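Ida Reuter
12/1/21

1/19
Maintenance day on the Bandgate cell. People keep asking how we look after a small two-arm setup, so I'm writing down the whole routine in the order I do it. It takes most of a morning. It's not hard work, but the order matters in a few places.

2/19
The cell is a white box with an aluminum extrusion skeleton. Two arms share a rail and face each other. Each one has a gripper with yellow plastic fingers and a small camera at the wrist. The job it runs most is a handoff: one arm picks up a block and offers it, the other arm takes it.

3/19
First thing is the logbook. I read back to the last service and look for dropped blocks, motor faults and camera dropouts. This time there were 8 drops, nearly all on the handoff, and no motor faults. So the arms are fine and I can spend my time at the grippers.

4/19
Before I touch a tool I run one handoff at low speed and pause it with the block between the arms. I want to see how the two grippers line up while everything is still the way the operators left it. Once you've loosened something you can't check that anymore.
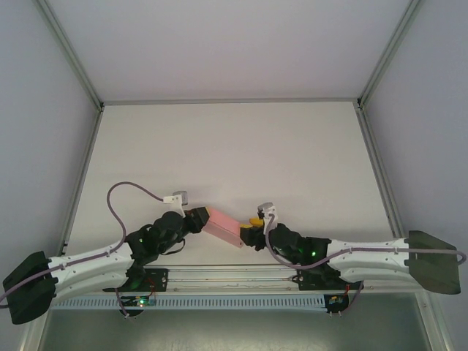
Paused at the handoff, left gripper on the block. Green light showing on both arms.

5/19
At the pause I look at the angle of the block against the fingers that are about to take it. If one fingertip is going to land well before the other, the block gets pushed and then twists. I write down which side is early and fix it later, after the mechanical checks.

6/19
Next, power off and lock out. Support the arms by hand before you cut the motors. They will sag. Helmut Schwerdtfeger taught me to lower them to a rest position first and only then hit the switch, and I still do it his way.

7/19
Mounting plates. Each arm sits on a black plate clamped to the rail. I put the torque wrench on every bolt, both plates, and mark each one with a paint pen when it's done. If a mark from last time doesn't line up, that bolt moved and it goes in the log. Nothing had moved today.

8/19
Cables. The purple ones run along the arm shell and then loop over the wrist. The loop needs enough slack for full wrist rotation, which on our setup is limited to 270 degrees in software. Turn the wrist by hand end to end and watch the loop. It should never go tight and it should never drop into the gripper.

9/19
I replaced 2 cable clips. They get brittle and the cable starts to slide toward the elbow. We buy them from Pfeiffer by the bag. Don't use zip ties as a substitute, they cut into the jacket after a few weeks. Ask me how the July service went.

10/19
The small circuit boards below the arms get a dry brush and a tug test on the red wires. Gentle. Then I look along the blue cable duct under the rail for anything that has fallen in. Screws love it in there. I found a washer.

11/19
Power back on, arms home, and over to the wrist cameras. I open both gripper fingers and check the picture. Both fingertips should show in the bottom corners, at the same height, with clear table between them. If one sits higher than the other, either the camera bracket has shifted or a finger is not seated.

12/19
Leave a few things on the table for this, by the way. A completely bare white table gives the exposure nothing dark to work against and you'll think the setting is fine when it isn't. I want something near black off to one side, and then I check that I can still see folds in it.

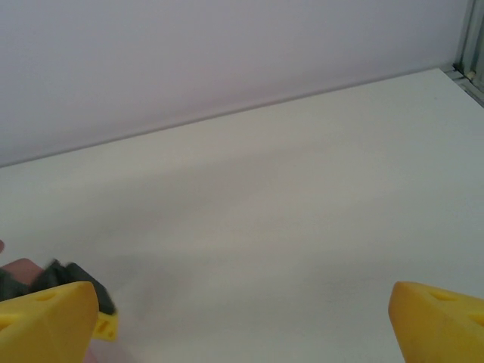 13/19
Finger seating. Each yellow finger goes onto the gripper with screws through the holes. Back them out half a turn, push the finger fully home, tighten again. Apolinar Ocampo prints these for us and the newer batch is a slightly snug fit, so you have to push harder than feels right.

14/19
Then wipe the inside faces with isopropyl and a lint-free cloth. Dust on the fingers was behind most of the drops in the last log and I expect it's the same again. Let them dry before you grip anything. Next is the close-range check with the block on the wrist camera.

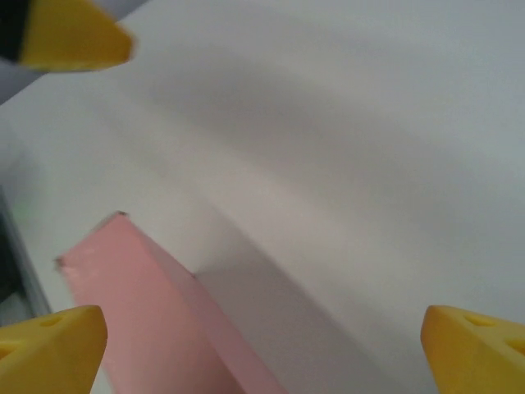 15/19
Test blocks need looking after as much as the arms do, and ours don't get enough of it. Operators use whichever one is closest and it stays in service forever. The one I had under the camera has scuff marks on the top face near the far end and a tiny dark chip at the corner. For ordinary runs I'd leave it in. For calibration I want clean edges, so it goes in the operators' bin and I take a fresh one from the drawer.

16/19
Now back to the note from post 5. The left arm was offering the block a little low. I don't bend brackets or shim anything for that. I re-zero the wrist joint against the setup jig, save it, and run the slow handoff again. If it's still off I re-zero the elbow. Today the wrist was enough.

17/19
Lighting. I look at the shadow next to the block on the white table. It should be soft. A hard shadow usually means one of the overhead panels has gone out and the other is doing all the work, and the software that finds the block edge (we run Parkik) will sometimes pick the shadow line. Svenja Kohlhase lost a whole day to that once.

18/19
Last is the long test. Handoffs at full speed, left to right and back, with me standing at the stop button the whole time. I don't leave for coffee. A loose finger shows up in the first few minutes. A cable problem takes longer. It ran clean to the end, so I signed it off and wrote up the clips, the washer and the wrist zero.

19/19
Spares used: cable clips, one test block. Still to do: order more lint-free cloths, and ask Apolinar whether he can open up the screw holes on the next set of fingers. Svenja Weidemann has the same cell over at Jeltska and does her bolts after the cable check. If you run one of these and your order is different, post it below, I'd like to compare.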